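4. Moving in: the first day with your Purow 57 compact refrigerator

Your Purow has been lying about in a warehouse and then a truck, possibly on its side, whatever the arrows on the carton said. Give it a little time before you ask anything of it.

4.1 Placing the unit

1. Stand the refrigerator upright on a firm, level floor. Carpet counts as neither.
2. Leave 100 mm clear at the back and the same on the hinge side. The wall will not miss you.
3. Turn the front feet until the cabinet stops rocking. If it still rocks, check for the foam block you were sure you had removed.
4. Wait four hours, then plug it straight into a wall outlet.

CAUTION: Do not use an extension cord, including the good one.

4.2 Opening up and cleaning

1. Open the door all the way and peel off the blue transit tape. There are more strips than you think.
2. Wipe the inside with warm water and a little baking soda. Dry it with a soft cloth.
3. Leave the door open for 30 minutes to let the factory smell out into your kitchen, where you can enjoy it properly.

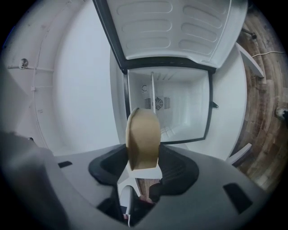

4.3 Setting the temperature

1. Close the door and turn the dial to 3. Higher numbers are colder, a point on which most households remain divided.
2. Leave the cabinet empty overnight. Drinks are food for the purposes of this step.
3. In the morning, load it – loosely, with nothing pressed against the back wall.

NOTE: Clicks and gurgles are normal. A steady rattle usually means something is touching the cabinet. Move it, then see Section 7 if the rattle carries on.

Spare shelves and door seals are sold by Sandell. Quote part group 632 when ordering.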